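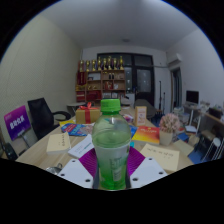
Green bottle, conference table, gift box with the red ribbon behind.

Slide 1. Morning everyone. Volunteer sign-up for the Lavano street fair, August. Keep it short, they want coffee.

- What we need: stewards, parking, kids' tent, cleanup crew
- Last year more than 2000 people through the gate. Parking was the mess. Say sorry to Jorent Street folks
- Shifts are 4 hours. Not 6. Old flyer is wrong
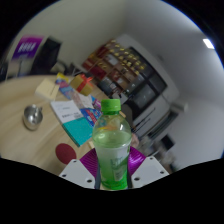

Slide 2. Parking. School lot holds 101 cars, gate opens 7 am. Overflow goes to the Plultoleck field if its dry. If it rains, shuttle only. PAUSE, let them ask about the shuttle.

Slide 3. Stage. 11 acts confirmed, Wu Hall is the rain backup. Sound check has to be done by 9, neighbors complained. Dont promise fireworks!!

Slide 4. Money. Permit fee is $1000, paid. Vendor deposits still comming in. Food trucks pay up front this time.

Slide 5. Sign-up sheets by the door. Monday is the cutoff for T-shirt sizes. Skip the map slide if we're over time.

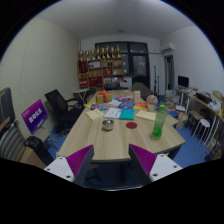
Long table with notepad, teal notebook and papers.

Thank them. Sheets. Door. Go.

Comments

fairmom2: Can teens do the kids' tent or is it adults only?

Pete_on_Jorent: Thanks for bringing up the parking. Please put cones by the driveways this time.

guest: is the shuttle free

lavano_local: Old flyer is still up at the library, says 6 hrs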